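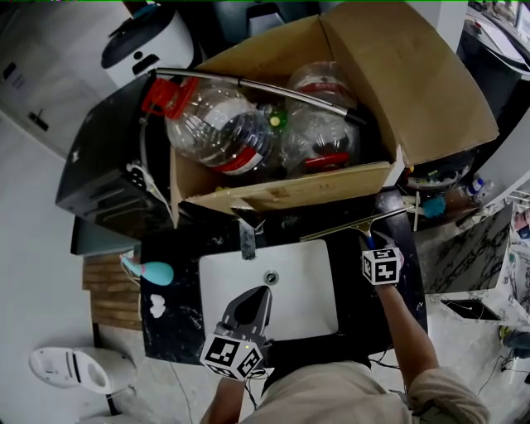
# Comparing two hand-held grippers on bathroom chores

Our group was asked to compare two hand-held grippers, the Widia and the Grokard, for collecting demonstrations of cleaning tasks. The idea sounds good on paper. A person does the chore holding the gripper, the cameras follow the marker cubes, and an arm is supposed to learn the motion later. I went in with doubts about the last part and I still have most of them.

## Setup

We worked at a vanity counter in the Rernbridge lab. The counter top is black with a marble pattern and the sink is white, so there was plenty of contrast between the two. We picked wiping jobs: clearing the back edge of the counter with a squeegee, and picking up bits of tissue. Tracking ran on the Sfeir controller, which reads the black-and-white pattern on each cube and writes out a position for every time step.

We recorded 400 runs. After throwing out the ones where a cube was lost for more than 2 seconds, 338 were left. The maker's guide says losses should be rare. Losing 62 runs is not what I would call rare.

## What we saw

**Widia.** The pointed jaw gets into tight spots, and tissue scraps were easy enough to pinch. Reaching over the basin was another matter. The wrist has to turn so far to clear the faucet that the cube faces away from the overhead camera. Most of our lost runs came from that one move.

**Grokard.** Wider jaw, better hold on a handle, clumsy with anything thin. It was also heavier, and by the end of a Saturday session we were all letting the tip sag. You can see the sag in the position data – it looks like a slow drift, and for a while we blamed the controller for it.

## Problems with the comparison

The last 50 runs were done after we moved the overhead camera, and they have far fewer losses. That makes me think we were partly testing camera placement. We did not have time to redo the earlier runs, so the Widia numbers are probably worse than they should be.

We also got better with practice. The Grokard went second, so it had that advantage too.

Nothing we recorded has been played back on an arm yet. Until it has, a "good" run only means the cube stayed in view. A squeegee needs steady pressure against the surface, and neither gripper measures force. I don't see how position alone would be enough.

## What we would do next

- Fix the camera position before the first run
- Swap grippers every ten runs
- Try a second marker cube on the far side of the wrist
- Play back at least a few wiping runs before recording hundreds more

For now I would use the Widia for small items and hold off on buying either one for wiping.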